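4.2 Boxes That Stay

Of the 355 containers recorded across the sixteen households, the ones that gave us the most trouble were those that had never been meant to stay. A drawer is a drawer. A jar with a screw lid has a settled career. A cardboard box that arrived with something in it, and was kept after the something was taken out, belongs to no category our coding sheet was prepared for. Shukla's first version of the sheet had a single line for it, "packaging (retained)," and by the end of the second household that line was carrying more entries than the rest of the page.

We call these retained boxes, for want of a nicer name, and we found 56 of them in regular use. Regular use meant that a resident could tell us, without opening the lid, at least one thing that was inside. This is a generous test. Several residents passed it by naming the thing they had put there most recently, and one passed it by naming a thing that we then failed to find.

Color and finish mattered a great deal more than size. Plain brown boxes were flattened within days in nearly every household, however sturdy they were. Boxes in pink, or with a printed rim or a lid that closed with a small sigh of air, were kept for years. One resident of the Nutville apartments put it to Catacutan in terms we have not been able to improve on: "You can't throw out a box like that. You'd feel you were throwing out the present."

What goes into such a box follows a loose order. A cloth or soft bag tends to go in first and spread over the bottom, where it serves as a lining whether or not anyone intended it to. Small hard objects follow, and these drift to the walls. Cosmetics are common, batteries more common still, and the two are found together so often that we stopped remarking on it (Figure 3).
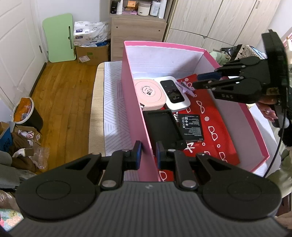

The drift to the walls deserves a word, as it was the one regularity that all five of us had noticed separately and each hoped to publish first. Residents who dropped an object into an open box aimed for the middle. Residents who placed an object put it against a side, where it could be found again by feel. Kashyap has suggested that the position of a thing could therefore be read as a measure of how much its owner cares about it. Ó Briain has suggested that it could be read as a measure of how level the table is. Both proposals are taken up in Section 5, the second at less length.

Figure 3. Contents of a retained box with a pink exterior: printed red cloth over the bottom, a battery, and a pale pink compact, its lid numbered "02," at the left side of the interior.

Linings were the part of the box that residents were least able to account for. Asked what the cloth at the bottom was for, they most often said that it was for nothing, and then objected when Gebreyes offered to lift it out. Printed cloths drew stronger objections than plain ones. We recorded the pattern wherever a pattern could be made out, at some cost in time, and have so far found no use for this information. It is available on request.

A comparison with purchased organizers is instructive, if a little unkind to the organizers. Two households owned the Sovholm divided tray, bought in each case after a resolution to do better. Both trays were in good condition. Both were holding up other boxes. The dividers, one resident explained, made her feel she had to decide about things, and she had bought the tray on the understanding that it would decide for her.

Wear gave us a rough idea of how long a box had been in service. Paper lining frays first along the top edge, where hands go in and out, and the corners soften later. We tried scoring this on a scale borrowed from the Crenshaw inventory of household linens and gave it up in November, having established mainly that the authors disagree about what counts as frayed. The scores in Table 4 are Catacutan's alone.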